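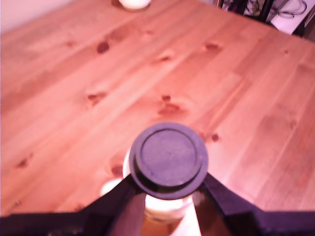 4. Recusal requests before the Grondville Lands Tribunal

4.1 The rule and its source

The Tribunal has no statute on recusal. A member who holds a financial interest in the subject matter is barred outright by the founding Act, but everything short of a financial interest is left to a practice note, which the Tribunal issued under its general power to regulate its own procedure. The note tells a party to raise the matter "at the first reasonable opportunity" and tells the member concerned to decide it. There is no provision for the request to be passed to a colleague, and no time limit for the ruling.

Semeniuk has argued that a note of this kind binds the member who applies it only as a matter of courtesy. On his reading, a ruling that ignores the note is irregular but not void, and the losing party must still show that the hearing itself was unfair. Briggs takes the contrary view. She treats the note as part of the procedure which the parties were entitled to expect, so that a failure to follow it is a ground of appeal in its own right. The appellate court has so far avoided choosing between them. In Okeke v Handness Estates it held that the member had in fact followed the note, and it therefore did not need to say what would have followed had he ignored it.

The difference matters in practice where a request is made orally and refused without reasons. Under Semeniuk's approach the appellant must rebuild the whole hearing from the record. Under Briggs's approach the missing reasons are enough.

4.2 The material

We read the case files in which a party had asked a member to stand down. The register lists 70 such requests over the period studied. Of these, 60 led to a written ruling. The remainder were withdrawn, overtaken by settlement, or answered orally with no note of the answer on the file. We have left this last group out of the analysis of reasons, but it is kept in the analysis of timing, where the dates alone are sufficient.

The register is a working document kept by the clerks and was not designed for research. It records the date of the request, the name of the member and the outcome. It does not record the ground relied on, which had to be taken from the files. Where a request relied on more than one ground, it was coded under the ground to which the ruling gave most space. Coding was done by Siu and checked by Villanueva, and disagreements were settled by reading the pleadings.
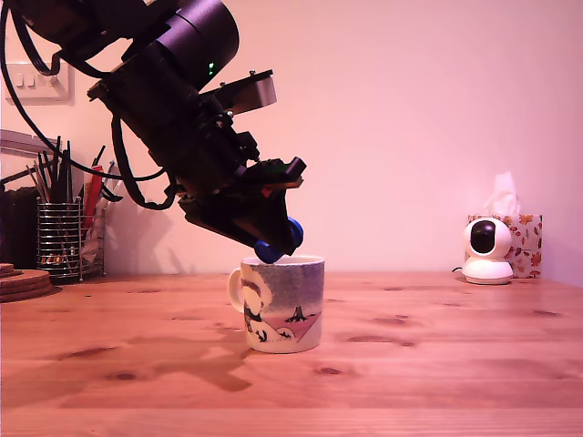 Two limits should be stated. First, a party who suspects bias may decide to say nothing, either to avoid giving offence or to hold the point back for an appeal. Such cases leave no trace in the register. Second, members sometimes withdraw of their own accord before any request is made. The clerks enter this as a listing change, and it cannot be told apart from illness or leave.

4.3 Grounds

The requests fall under four heads: earlier professional dealings with a party or its lawyers; family connection; remarks made at the hearing or at an earlier stage; and opinions expressed elsewhere, usually in lectures or articles.

Earlier dealings form the largest head. This is to be expected in a body whose members are mostly drawn from local practice. The Tribunal sits for a small district, land work is concentrated in few offices, and a newly appointed member will for several years meet former clients as parties. The practice note deals with this only in part. It sets no period after which a past client ceases to count, and the rulings do not supply one. Some members ask how long ago the work ended. Others ask what the work was, and attach little weight to routine conveyancing even when it is recent.

Requests based on remarks at the hearing are different in kind, as they are made to the person who made the remark and often within minutes of it. Rulings under this head are short. The usual form is a statement that the remark was a provisional view offered to help the parties, followed by a sentence that no fair-minded observer would have understood it otherwise. Whether the words were in fact provisional is seldom examined. Ó Ceallaigh has criticised the same habit in planning inspectors, and his suggestion that the disputed words should at least be quoted in the ruling seems to us sound.

4.4 Outcomes

Eight of the requests with a written ruling were granted. None of the eight concerned remarks at the hearing. In five, the other side had consented or had taken no position, so that the number of contested requests which succeeded is very small.

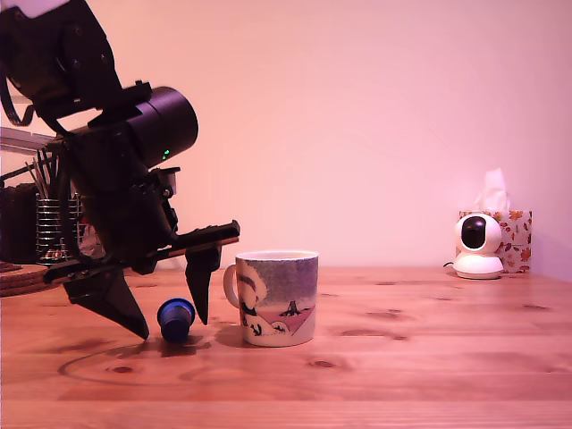
It would be wrong to infer from this that members are reluctant to stand down. A low rate of success is equally consistent with a high number of weak requests, and several of the files contain requests that could not have succeeded under any test. One party objected to every member in turn on the ground that each was paid from public funds. Another relied on a lecture which, when the text was produced, proved to concern a different statute.

The stronger point concerns reasons. Rulings that granted a request usually identified the fact that tipped the balance. Rulings that refused one usually did not. They set out the test, cited Okeke, and stated the result. A refused party could therefore learn what standard had been applied but not how its own facts fell short of it. For an appellate court working under Briggs's approach this would be a serious defect. Under Semeniuk's it would be of no consequence unless some further unfairness was shown.

4.5 Self-decision

The main objection to the present arrangement is that the member judges the complaint against himself or herself. The common defence is necessity: the Tribunal is small, and sending each request to a colleague would delay hearings and invite tactical use. The timing data give this defence limited support. Most written rulings were given on the day of the request, and a reference to a second member could not match that. On the other hand, the Nimov panel, which hears rent disputes in the neighbouring district and is smaller still, has sent contested requests to its chair since October 2020, and its published lists do not show hearings being lost as a result.

We return to the Nimov procedure in Section 5. The order of steps is the one set out in Figure 1 of the introduction, with the chair's ruling inserted between the second step and the third.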